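Ferdinand Widmer
1/ I want to write a few posts about pensions for people who change employer often. I worked for 7 employers in my life, in two countries, and in February I tried to put all my pension papers in one place. It took me much longer than I expected. Maybe my notes are useful for somebody.

2/ First, the situation. In Tirnden every employer chooses its own pension provider. When you leave, your money stays where it is until you ask to move it. No letter reminds you. You can have small amounts sleeping in several places and they still pay fees every year.

3/ My smallest amount was 304. It was from a summer contract at Pacheco, when I was 23 and did not read anything I signed. The yearly fee on this account was 62. You can do the calculation yourself. A few more years and the account would have eaten itself.

4/ I called the provider and asked why the fee is the same for a small account and for a large one. The lady was very polite. She said the fee is for administration and administration costs the same for everybody. I understand this argument but I do not find it fair to young workers on short contracts.

5/ The second problem is the papers. To move the money you need the leaving certificate from the employer. Pacheco still exists, so this was easy, I had it by post after two weeks. But Kotell, where I worked for almost nine years, was bought and then closed. Who gives me the certificate now?
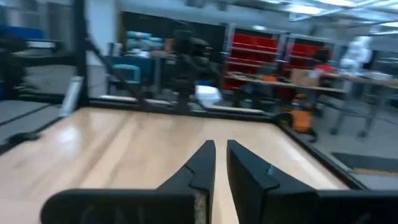 6/ The answer is that the buyer must keep the personnel records. In my case the buyer did not know this, or the person on the telephone did not know it. I wrote a letter, registered, with my old payslips copied. After the second letter they found my file.

7/ So please, keep your payslips. I mean the last one of every year at least, because it shows the total contribution. I had most of mine in a shoe box. My brother threw his away when he moved house, and for him three years at Kotell are now under discussion.

8/ Something I learned too late: if the employer paid your contributions late, or did not pay them, there is a time limit for you to complain. In Tirnden it starts on the day you leave the job, and you have five years. I found two missing months from a job I left long ago. These months are lost.

9/ Some people asked me in messages about Plelix. For those who do not know it, this is the online service where you can see all your accounts together. I use it. It is good for seeing, but it does not move anything for you. You still have to write to each provider.

10/ Also, Plelix shows only the accounts where your name is written the same way. One of mine was under "Widmar". I found it only because I knew it should be there. If you married and changed your name, search with both names, and if your name has a special letter, search also without it.

11/ About the retirement age, because it was in the replies. I am not against working longer if the health allows it. I am 58 and I like my work. But when the government speaks about two more years for everybody, I would like that they first look at the years which were already worked and are not counted properly.

12/ For a colleague of mine, the missing contributions make a difference of 677 a year in the pension. This is not a fortune. For her it is the heating in winter. She worked those months, she was there every morning at six, and the money was taken from her wage.

13/ What I would ask from the ministry is quite simple. One letter a year to every worker, on paper, with all the accounts and what each employer paid. My bank can send me a letter for much less important things.

14/ And no fee on an account that is smaller than one month of the minimum wage. I sent this proposal to my representative and received a friendly answer that it will be studied. I will write here if there is something new.

15/ For the question about tax when you move the money between providers: in my case there was none, because it went directly from one to the other. If they pay it to your own bank account first, it is different, and you should ask before you sign. I am not an adviser, I only tell what happened with mine.

16/ I still wait for the last transfer. The form came back to me once because I had signed in blue and they wanted black. I sent it again this morning.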